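Chapter 4
Clearing and Setting the Table

Every good meal starts with a bare tabletop, and pale wood is a great one to learn on – it shows every mark!
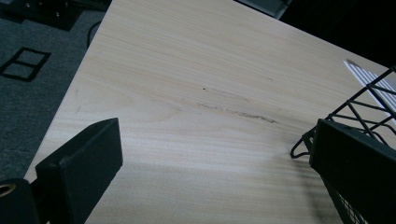
What should you wipe a wooden table with? A soft, damp cloth, moved along the grain, then a dry one.

Next comes the setting. Put down the placemat, then the saucer, then the bowl, and keep spare spoons upright in a basket.

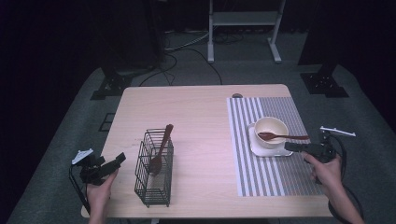

Wooden spoons are kind to glazed bowls, and quiet too. Try the Pirnumthorpe setting on page 74.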